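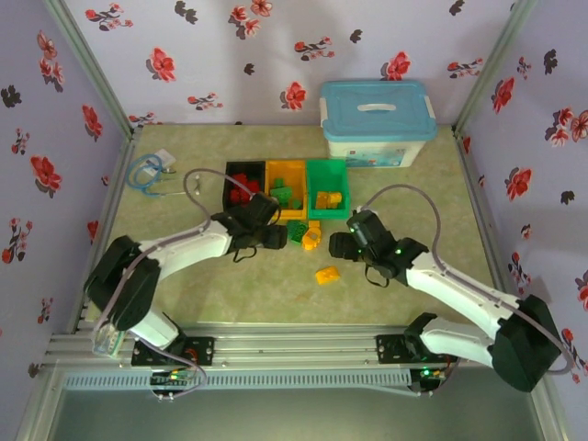 The sorting cell at our Tollport workshop, with both arms reaching in towards the middle.

About Dritus

Hello, and thank you for dropping by. We are a small firm in Tollport that builds and looks after two-armed robot cells, mostly for colleges, repair shops and the sort of packing business that has one long table and never quite enough hands. Sumathi Achari and Ya-wen Tse started Dritus above a bicycle shop, with one arm between them and a kettle that tripped the fuse if the arm was running (we all learned to ask before making tea). There are seven of us now, on the ground floor at last, and the kettle has its own socket.

Most pages like this one tell you what a company is good at, and we will get to that, but we would like to begin with the August when we got something badly wrong. New customers nearly always hear the story from us in the first meeting anyway, so you may as well have it in full.

What happened in August

We had a cell called Skika sorting building blocks into bins by colour, red with red, green with green and so on. It is a simple job and a lovely one to watch, and we use it for soak testing, where a cell is left to do the same thing over and over until something gives. The target was 4,000 picks without a person stepping in. At pick 3,969, a little after four in the afternoon, the left arm reached for a block, and a loop of its own cable caught on the rim of a bin. The arm did not notice. It carried on with its move, took the bin with it and swung the whole lot into the right arm's path.

Sumathi was leaning in over the side to pick up a stray block. She shouldn't have been, and she will tell you so herself. The right arm ought to have stopped the moment its partner went off course, but we had turned the shared stop off that morning to chase a different fault, and we had not turned it back on. She was left with a bruised wrist and a very bad fright. Ya-wen hit the red button, and for a good while afterwards we all just stood there among the blocks.

We closed the workshop for four weeks. That was a frightening thing for a firm our size to do, and two customers had to wait for their cells, which they did with more patience than we deserved. During that time we took the fault apart as fairly as we could. The cable loop was too long and hung too low. The software that watches for unusual effort in the joints had been set too loosely, after one false alarm too many. And there was no rule at all about who could switch off the shared stop, or for how long, or who they had to tell.

How we work now

Cable loops are measured on every cell with the arm at full stretch and again folded right in, and the figures go on a sheet that stays with the machine. We still have loops, as any arm that bends needs some slack, but each one has a limit and somebody signs for it.

The shared stop can still be switched off for testing, but it takes two people, and it switches itself back on after seven minutes whether you have finished or not. This is extremely annoying. We have all sworn at it, and it is staying.

Hands stay out while the arms have power, and that includes the people who own the company. A block that rolls away can lie there until the run is over.

We also built Salian, a small program that compares what each arm meant to do with what it did, and brings both to a halt if the two drift apart. Before a cell leaves us it has to get through 1,000 picks with Salian watching, and part of that run is done with faults we put in on purpose – a snagged cable, a bin nudged sideways, a gripper that won't close. If it fails to stop for any one of them, the count goes back to nought.

Coming to see us

Visitors are very welcome, and we are especially fond of school groups, who ask harder questions than anyone. Sumathi usually shows people round, and if you ask her about August she will take you through the fault report page by page, with tea. If you already have one of our cells and something about it is bothering you, even a small noise you can't place, please press stop and ring the workshop. Ya-wen answers most of the calls herself, and she would much sooner hear about a squeak that came to nothing.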